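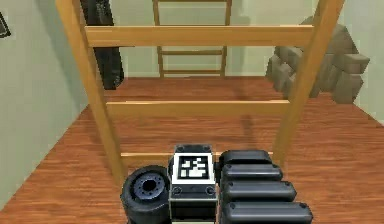 Séance 4 - La couleur dans les intérieurs : pigments, liants, lumière

On entre enfin dans le vif du sujet ! Les trois premières séances posaient le vocabulaire (teinte, valeur, saturation), on passe maintenant à la matière elle-même, et c'est de loin ma partie préférée du semestre.

1. Les verts, une famille compliquée

Longtemps, obtenir un vert stable sur un mur a été un vrai casse-tête. La terre verte est solide mais peu couvrante, le vert-de-gris est superbe mais capricieux, et les verts à l'arsenic du XIXe siècle, d'un éclat incroyable, étaient toxiques. Retenez surtout que la terre verte supporte la chaux, alors que beaucoup de pigments au cuivre s'y altèrent.

2. Le liant change tout

Prenez un même pigment et broyez-le à l'huile, à la colle, puis à la caséine : vous aurez trois couleurs différentes ! L'huile assombrit et donne de la profondeur, la colle laisse un aspect mat et poudreux. Revoir à ce propos le chapitre 2 du polycopié, en particulier le passage sur l'indice de réfraction.

3. Étude de cas : la maison Selstead

Asnakech Fikre y a dégagé les couches successives du petit salon, au scalpel, par fenêtres de quelques centimètres. Son relevé (planche 103 du recueil) montre un gris bleuté sous deux campagnes d'ocre, puis un rose très pâle que personne n'attendait. Regardez bien l'ordre des couches - c'est lui qui permet de dater, bien plus que la teinte.

4. Lumière du nord, lumière du sud

Vilho Lappalainen défend dans son article sur Findholm (p. 394 et suivantes) l'idée que les teintes froides étaient choisies pour être vues à la bougie. Je trouve l'argument passionnant, même s'il se discute : lisez-le, on en débattra ensemble.

À préparer pour novembre

Peindre deux échantillons du même ton, l'un à la colle, l'autre à l'huile, et les observer à 9 h, puis à 17 h. Notez tout, y compris ce qui vous paraît bizarre.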